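Home | Syllabus | Schedule | Handouts | Labs | Contact

Machines at Work, Unit 4
Handout: Can a robot do the chores yet?

Read this before the lab session. It covers the same ground as the lecture but in a different order, and the part on cloth is longer than what I had time for in class.

1. Where we left off

Last unit was about factory arms: bolted to the floor, fenced in, doing one motion over and over. They are wonderful at it, and we saw why. The part arrives in the same place every time, it has the same shape every time, and somebody has designed a tool that fits it. An arm like that can be nearly blind and still do a good job.

Now take away all three of those things. That's a kitchen. It's also a hotel laundry, a stockroom, the returns desk at a clothing store and the cleanup bench at the back of any machine shop. The question for this unit is how far machines have gotten in places like those, and I think it's the most exciting question in the whole course, so please forgive the length.

2. What counts as a chore?

For our purposes a chore is a job with these features:

- The objects are ordinary ones, made for human hands.
- They are not where you left them.
- You know what "done" looks like, but there are many ways to get there.
- A mistake is usually cheap, but too many of them make the work pointless.

The last one matters more than students expect. Dropping a sock costs nothing. Dropping one sock in every three means you might as well have done it yourself.

Wiping a counter is a chore. So is emptying a dish rack, lining a tray, pairing gloves, putting shop rags in the right bin. Carrying a box down a straight hallway barely counts anymore – wheeled machines do that well, and have for years.

3. Rigid things and soft things

Pick up a mug and you have moved a mug. Its shape in your hand is the shape it had on the shelf. A program can hold a model of the mug, work out where the handle points and plan the whole move before anything starts.

Pick up a towel by one corner and you have made a new object. It hangs, it twists, it folds over on itself and hides the other corners. Pick up the same towel a finger's width to the left and you get a different new object. To describe a mug's position takes six numbers: three for where it is and three for how it's turned. For a towel there's no short list that will do.

Cloth also gives a gripper very little to work with. You can't push it, only pull it. It slides. Two layers feel a lot like one layer, especially through rubber. People solve this without thinking: you rub your thumb against your finger, feel the layers shift, let one go. Try it tonight with a pillowcase and pay attention to what your fingertips are doing. It's a small miracle! 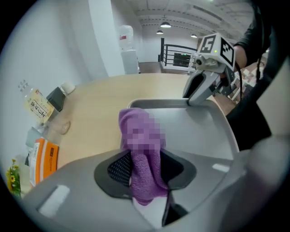
Two hands also change the problem. One hand can pinch and lift, but much of what we do with fabric and containers uses the second hand as a clamp, a guide or a counterweight. You steady a bowl with one hand as you wipe it with the other. You hold the hem still so the rest can be pulled flat. In the lecture I called this the "helper hand," and I'd like you to look for it in every task you study. Very often the helper hand looks lazy and is doing half the work.

For a robot, the helper hand means timing. Both arms need to agree on who is pulling and who is holding, moment by moment. If the holding arm lets go too early, the tray slides. If it grips too hard and the other arm pushes, they fight each other through the object. Rigid trays are unforgiving that way, and cloth is too forgiving: it sags and lets you think everything is fine.

4. How machines learn this

The old approach was to write the steps down. Find the edge, grasp the edge, lift, shake, lay flat. It worked in demonstrations with one towel of one color on one table. I have a soft spot for these systems – they were clever, and they taught us which steps are hard – but they broke as soon as the towel was striped.

The newer approach is to show, many times over, and let the program find the pattern. There are three common ways to do the showing:

(a) Remote control. A person drives the robot's arms from nearby, and the robot records its own motion. The data fit the robot perfectly. It's slow, and the person gets tired.

(b) Hand-held grippers. A person does the chore with a pair of grippers shaped like the robot's, with cameras attached. No robot has to be in the room. It's much faster, and the person can feel some of the push and pull through the handles. The catch is that a human arm can reach in ways that a robot arm can't, so some of what gets recorded is no use later.

(c) Plain video of people's hands. There's an ocean of it. But nothing in the video says how hard the fingers pressed, and hands have many more joints than a two-finger gripper.

None of these wins outright. When you read about a new result, find out which kind of showing was used before you look at anything else.

5. A worked case: Gimari and the towels

We'll use one small project all through this unit. Gimari is a teaching rig: two arms, two-finger grippers, one table. The Zallow workshop built the frame, and Gasser supplied the gripper pads, which have been swapped twice. The task is to take a hand towel out of a pile and put it in a tray so that no part hangs over the rim. No folding. Just in the tray.

The first version learned from 2000 demonstrations, all made on one table by the same person. On that table it looked great. We moved it to the room next door in February and it pinched air. The light came from the other side, the tray's shadow fell differently, and the program had apparently been leaning on the shadow.

The second version learned from over 3000, made on 14 tables by different people with different habits. Some people are tossers and some are placers, and you can tell within seconds. This version was less graceful on its home table and far better everywhere else. I want you to think about that trade. In a factory you'd choose the first one without a second thought. In a home you would have to choose the second, because homes are all "everywhere else."

What it still does badly:

- Towels lying flat against the table, with no fold to grab.
- Two towels stuck together. It treats them as one very heavy towel and is quite pleased with itself.
- Knowing it's finished. It will sometimes keep patting a towel that is already in.

That third item is a real research problem and would make a good term paper.

6. So, can they do it yet?

My answer depends on where you're standing.

On the shop floor: in part, yes. If the same few soft items come through all day and a person is nearby to clear jams, a machine can already be worth having. Avora, the mock stockroom we visit in the second half of the term, is laid out for exactly this. Watch how much of the success comes from the layout: plain bins, even light, clear tables. Someone did a lot of thinking so that the robot could do less.

In the home: single chores, in good conditions, with patience. Not a whole laundry day. The hard part there is the chain. Each step can go well most of the time and the chain still fails often. If a step works nine times in ten and you need ten of those steps in a row, the full run works a little more than one time in three. Do that sum yourself before class – it's the most useful piece of arithmetic in the unit.

But look at the direction! Towels used to be a stunt. Now a student group can get a decent result in a term with a table, a tray and a lot of demonstrations. Progress comes from duller places than people imagine: better rubber on the fingers, cheaper cameras, more patient collecting of examples, more varied rooms.

7. For the lab

Bring one soft item and one container from home. A dishcloth and a bowl are fine. Work in pairs.

Do the chore bare-handed first and write down every contact your fingers make. Next, do it with kitchen tongs, one in each hand. Then swap: your partner gives spoken instructions and you follow them with your eyes shut. Note where you got stuck and what you wished you could feel.

Hand in one page. Sketches are welcome. Mark the helper hand at each step, and say which of the steps you would give to a machine today. If your answer is none of them, tell me what would have to change first.

Terms to know: grasp, pinch, compliance, demonstration, two-arm task, failure chain, helper hand.

Related handouts
Unit 3: Why factory arms like fences
Unit 4 lab sheet: Tongs, towels and trays
Unit 5: Reading a robot video with care
Unit 6: Notes for the Avora visit

Contact the course office | Copyright Machines at Work course | Back to top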